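여러분 저 드디어 그릇 정리에 제대로 빠졌어요!! 2020년 5월, 집에만 있다 보니 주방 물건이 이렇게 재밌을 줄이야ㅋㅋ 타래로 이어 볼게요

일단 머그 걸이부터. 나무 기둥에 가로로 못 꽂힌 그거 있잖아요, 머그는 딱 두 개만 거는 게 제 취향입니다. 짙은 청록이랑 연분홍 조합 너무 좋지 않나요 ㅠㅠ

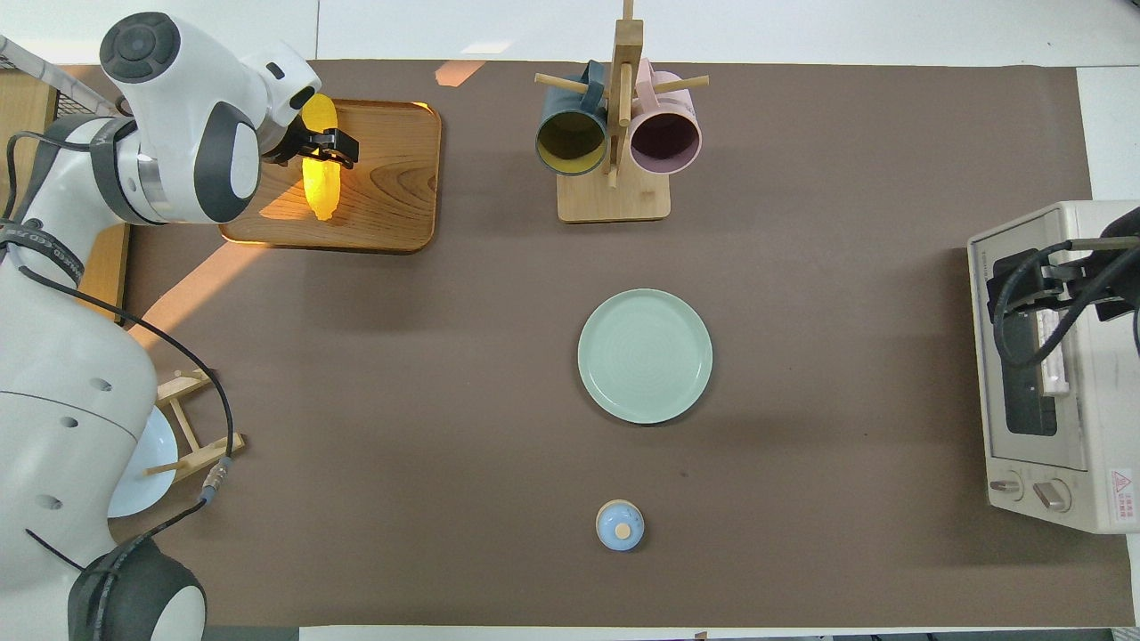

제20호

청록 머그는 안쪽이 올리브빛 도는 노랑이에요. 걸어 둬야 안쪽 색이 보여서 찬장에 엎어 두면 진짜 아까움!

민트색 둥근 접시도 봐 주세요. 은은하게 동심원 무늬가 있는데 과일 깎아 올리면 그렇게 예뻐요. 하늘색 뚜껑 단지는 손잡이가 베이지색이라 볼 때마다 귀엽고요

햇빛 드는 시간엔 갈색 매트 위가 제일 예쁩니다. 나무 쟁반 결도 확 살아나고... 옥수수 노란색은 뭐 말할 것도 없죠

참 쟁반 얘기 물어보신 분 계셨는데 Flesine에서 3월에 주문한 거예요. 테두리가 올라와 있어서 자잘한 거 담아 옮기기 편해요. Jeltside 것도 후보였는데 색이 더 따뜻한 쪽으로 갔어요

그리고 오늘의 하이라이트는 접시 꽂이! 접시는 쌓지 말고 세우세요 제발ㅋㅋ 맨 밑에 깔린 거 꺼내려고 다 들어내던 시절로 못 돌아가요

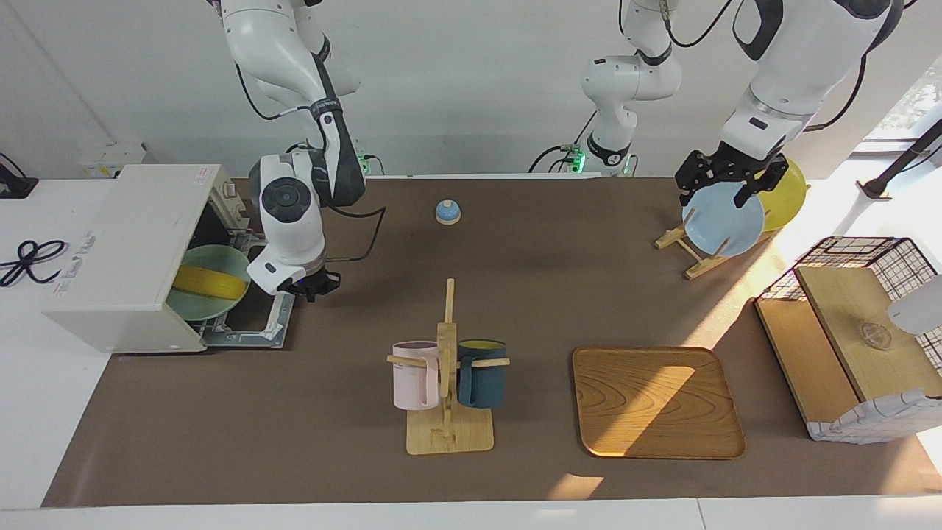
세우는 순서도 은근 고민되는데 저는 노랑을 뒤에, 하늘색을 앞에 두는 게 좋더라고요. 노랑이 뒤에서 살짝만 보이는 그 느낌! 반대로도 해 봤는데 하늘색이 묻혀서 다시 바꿨어요

건조기에서 나온 그릇은 미루지 말고 바로 꽂이로 가는 게 저희 집 규칙이에요. 건조기 열린 쪽을 식탁 가운데로 돌려 두면 꺼내기도 훨씬 수월합니다. 한 바퀴 정리하는 데 대략 20분? 음악 틀어 놓으면 금방이에요

다음엔 Endbridge 그릇장 칸 나누는 얘기 할게요. 칸 높이 때문에 아직 씨름 중인데 머그 걸이까지 통째로 들어가면 완벽할 듯!! 혹시 접시 꽂이 쓰시는 분들 색 순서 어떻게 하시는지 알려 주세요, 너무 궁금해요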